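**Skovent pads on thin rims**

**tjalali:** Swapped the stock pads for the Skovent set in August. Bowl work so far.
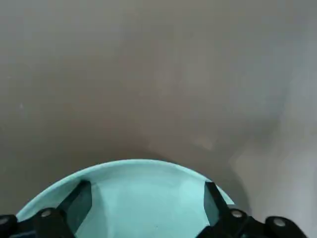

*Pads either side of the bowl opening.*

**hooman_s:** Price? Domeck wants 70 a pair.

**tjalali:** 13. No torque spec in the box - I set mine by feel.
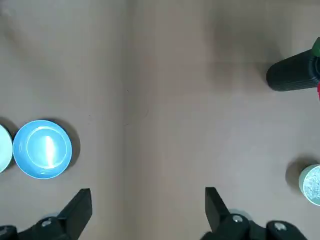
Wrist offset needed retuning too, 7 mm.

**potg:** Disagree on feel. Mine crept after 11 hours. Use threadlocker.

**tjalali:** Not on these housings. I run two arms and recheck both.

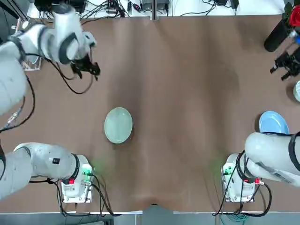 Left one gets the new firmware first.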